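Progress report, Harms Reading Room and Oral History Project
June 13, 2018
Prepared by Frauke Kettler for the Prandach Fund

Dear Alcides,

What a spring it has been! When I wrote my last report we had a box of cassette tapes, a borrowed tape deck and a long list of people who said they might talk to us. We now have 40 finished interviews with people who worked in the Postel cannery or grew up on the streets behind it, and 26 of those are typed up, checked by the speaker and ready to read.

The typing is slower than I told you it would be. I had planned on one afternoon per interview and it is closer to two, mainly when two sisters or an old married couple talk over each other (they all do, and it is wonderful to listen to and awful to type). I have moved the deadline for the full set to October and would like your okay on that. It doesn't change the budget.

The oldest person we have recorded is 92. She started on the pear line the summer she left school and could still sing us the song the women used to keep time with. I had never heard of it before, and neither had the county music archive. We've asked her niece to help us write down the missing verse.
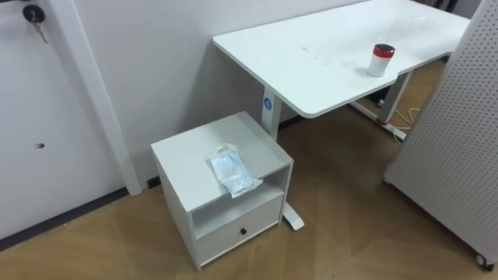 The cassettes were the part I worried about most, and they have gone better than I hoped. Only 8 were too damaged to copy. The rest are now saved in two places, one drive here and one at the Nekitz branch library. A lot of them had no label, so we've been working out who is speaking from what they mention: a dog's name, a foreman, the flood year. One turned out to be a whole union meeting, complete with somebody asking who took the good chairs.

We have also begun the street map. Every time a speaker names a house, a shop or a shortcut, it goes on the map with a note saying which interview it came from. The block between the cannery gate and the river is already so full that we need a larger print of it. People lean over it and start correcting each other right away, and I've picked up three new interviews that way.

Money: we are under on travel and over on blank discs and postage. I would like to move the travel leftovers across to cover both. The receipts are in the folder I mailed last week. The transcription line is on track.

Still to do: the permission forms for the early cassettes. Some of the speakers have died and we are writing to their families one by one. Most have answered kindly – two asked for a copy and sent photographs back with their thanks. Until a form is signed, that tape stays off the public list.

The first listening evening will be at the Nekitz branch, and I'd love for you to come. We plan to play short pieces from six interviews and leave plenty of time for talk afterward. I'll send the date as soon as the library confirms the room.

With many thanks,
Frauke Kettler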